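Teaching a Home Robot Arm to Tidy Up: Tips for Better Demonstrations

Last updated 4/30/25

These tips are for people who train a small arm at home by steering it through a chore, either with a leader arm held in the hand or with a game controller. Most of them came out of two arms, a Zanar kit and an older Plutberg, and a lot of picking things up off the floor.

Before you start

Sweep first. Grit gets under flat objects and makes them slide when a finger touches them, and it works its way into the jaw linkage over time. A dry microfiber cloth is enough on tile or stone.

Decide where the base of the arm will sit and mark it with painter's tape. If you put the arm away after each session, the tape saves you from starting over with a slightly different view every time. Two strips forming a corner are enough.

Check the cable. Move the arm slowly to the far end of its reach in every direction and watch the slack. Zip ties should be snug but still let the cable turn a little. Snip the tails flush or they will snag on rugs and curtains.

Wipe the lens. Kitchen arms need this more often than others. Use the cloth you would use for eyeglasses, and no spray.

Steering the arm

Go slower than you want to. The arm copies your pace along with your path, and a quick jab that you can pull off by hand turns into a miss when the arm tries it alone. Bring the fingers down on both sides of the object, pause for a beat, then close.

Watch the camera view on the screen and keep your eyes off the arm itself. If you steer by looking across the room, you use information the arm will never have. Put the screen directly in front of you and sit with your back partly turned if you have to.

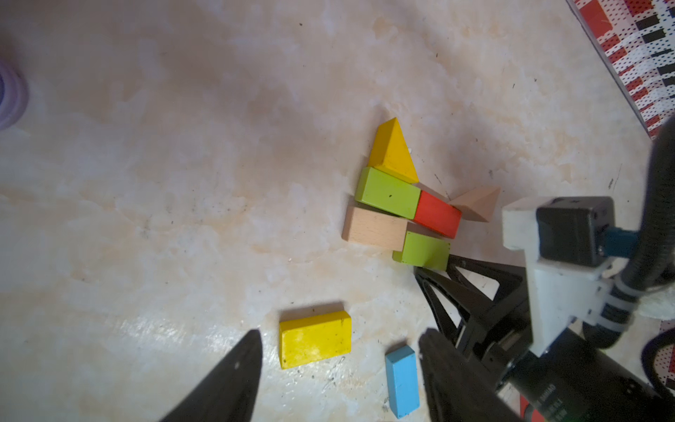

Loose toy blocks make a good first chore. They don't break, they don't roll far, and they come in enough shapes to keep the practice from getting stale. Start with any block that has clear floor on all sides, like the yellow and light blue ones lying apart from the group, and leave the blocks that touch each other for later. With a cluster, take from the outside in. Triangular pieces need extra care: line the fingers up so they press on the two flat ends, or the sloped sides will squeeze the block right out.

Change the layout between runs. Scatter the pieces by hand and don't arrange them. If every run starts from the same spots, the arm learns the spots.

Keep the small corrections. When a finger lands a little wide and you ease it over, leave that in. Throw out the runs where you dropped something under the couch or stopped to answer the phone.

How many runs

For a single block into a single bin, 49 good runs gave us a usable result on the Zanar. Mixed shapes took closer attention and a lot more time, and by November we had 500 saved. Stop after 22 in one sitting. Past that, your hands get lazy and the recordings show it.

Storage and upkeep

Name each folder by chore and room, such as "blocks-hall" or "spoons-kitchen." Copy the folders to a second drive the same evening.

Tighten the finger screws once a week if you use the arm daily. A drop of removable threadlocker helps — the blue kind, never the red.

Replace worn finger pads in pairs. We cut ours from Tarigan shelf liner, which holds well on painted wood and peels off clean when it's time to change it.

Let the motors rest between sittings. If a housing is too warm to keep your hand on, switch off the power and come back after lunch.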